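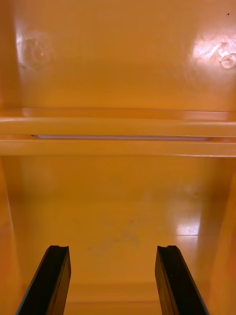 My first sandwich board, and what I'd do over

April 7, 2016

So the sign is finally out on the sidewalk! If you've been reading for a while you know I have been whining about this since September, when I signed the lease on the little shop and found out the landlord wouldn't let me put anything on the brick. No blade sign, no gooseneck lamps, nothing with a bolt in it. Window lettering was fine, and so was anything I could carry in at night. That left me with a sandwich board and a roll of vinyl, and a lot more confidence than I had any right to.

I did get a quote first. Tarun Mittal, who lettered both trucks for my brother-in-law, came by and measured the window and told me $500 for the glass and the board together, design included. Very fair, I think, now that I know what goes into it. At the time I had already blown the month's money on shelving, so I thanked him and went home and watched videos until two in the morning.

Picking the lettering took longer than everything else put together. I wanted something that felt like an old seed packet. I tried a face called Clarevora that looked gorgeous on my laptop, all skinny hairlines and little curls, and then I printed it full size on taped-together paper and stuck it up in the window and walked across the street. I could not read a single word of it. My own shop name! My neighbor Manju Gautam was out watering and I yelled over and asked her what it said, and she said "is it a phone number?"

So back I went. The one I ended up with is Gesell, the bold weight, which is plain as toast and a bit wide. From across the street you can read it fine, even with the afternoon sun on the glass. I gave up on the curls except for one tiny swash under the name, and Manju says that looks like a worm, but I like it and it's staying.

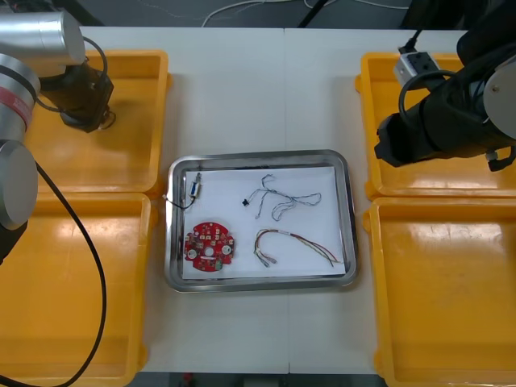 The cutting I farmed out. Ramesh Srivastava has a plotter in his garage and he'll run a job for anyone who brings a clean file, and mine was not a clean file. I'd left all the letters overlapping where I had squeezed the spacing, so the blade would have cut right through every place they touched. He showed me how to weld the shapes together (one menu click, I felt so dumb) and then it went through in one pass. He charged me $30 and wouldn't take more.

Weeding is what they call picking out all the bits of vinyl you don't want. It's weirdly relaxing for the first hour. The insides of the small e's and a's are the worst, and I lost the middle of one "a" in the rug and had to cut a new one by hand. If you're doing this yourself, don't go smaller than an inch tall on anything. My opening hours are under that and I regret it every time I look at the door.

Then there's getting it onto the glass. I did the window wet, with a spray bottle and a drop of dish soap, and I'm so glad, because my first try was crooked and I could just float it back to where it belonged. The board I did dry because Ramesh told me to, and I trapped a bubble the size of a quarter right next to the word "open." I poked it with a pin and smoothed it down. You'd have to know where to look.

Oh, and go buy real transfer tape. I tried masking tape on the small stuff to save money and it left half the letters on the backing and pulled the other half off with it in a wad. That cost me one whole sheet and a pretty bad mood.

All in I spent $175, and that counts the board, two colors of vinyl, the tape, a squeegee, Ramesh, and the sheet I ruined. It doesn't count my evenings. I used four of those, plus the Clarevora one that I'm choosing to forget.

Things I still want to fix: the board is too light and goes over flat whenever a bus passes, so I need to hang a sandbag inside it. The green I picked looks almost black after five o'clock. And I put the arrow on both sides pointing the same way, so from the north it sends people to the dry cleaner. Vandana at the dry cleaner has been very nice about it. I'm going to peel that one and flip it this weekend if the rain holds off, and I'll post the window file too once I've cleaned up the spacing, a couple of you asked for it.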